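Clestska to Retime 83 Traffic Signals Along Mercado Corridor

CLESTSKA - The city's Department of Streets will begin retiming 83 traffic signals on Mercado Avenue and the streets that feed it in February, the department announced. The work covers the full length of the avenue, from the river bridge to the county line, and is expected to be finished before the summer construction season.

Most of the signals on the corridor still run on timing plans written before the east side rail stop opened. Drivers heading downtown in the morning now stop at lights that were set for much lighter cross traffic, and buses on the avenue regularly fall behind schedule by the time they reach the bridge.

"People sit at a red light on Mercado with no one coming the other way, and they call us about it," said Leilani Zamora, director of the Department of Streets. "We took 527 signal complaints from this corridor last year. A lot of them were right."

Under the contract, Metix will collect new traffic counts and write the timing plans. Flultness will replace controllers in the older cabinets so that the lights can be adjusted from the city's traffic office. At present a technician has to drive to each intersection to make a change.

The contract also includes new vehicle detectors on the side streets and longer walk times at crossings near schools and the senior center. Bus priority will be turned on at the busiest stops - a late bus will be able to hold a green light for a few extra seconds.

Work will start at the bridge and move east. Crews will be on the street between 9 a.m. and 3 p.m. to stay clear of the rush. One lane may be closed near an intersection while a cabinet is being replaced, and police officers will direct traffic if a signal has to be shut off. Parking will be restricted near the work, with signs posted 2 days ahead.

"The first weeks will feel a little uneven," said Tiburcio Barajas, the city's traffic engineer. "We put a plan in, we watch it, and we change it. Drivers should expect some adjusting before it settles down."

Travel times will be measured before the work and again after the last plan is in place, and both sets of results will be posted on the department's website.
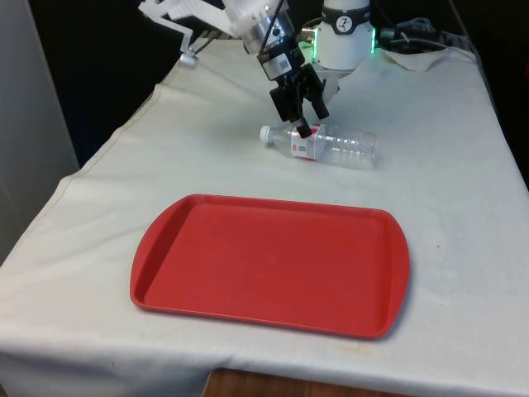
Residents who want to report a problem with a signal during the project can call the Streets desk or use the form on the department's website. Please give the nearest cross street and the time of day. Media questions should go to Jalen Gallagher in the department's press office.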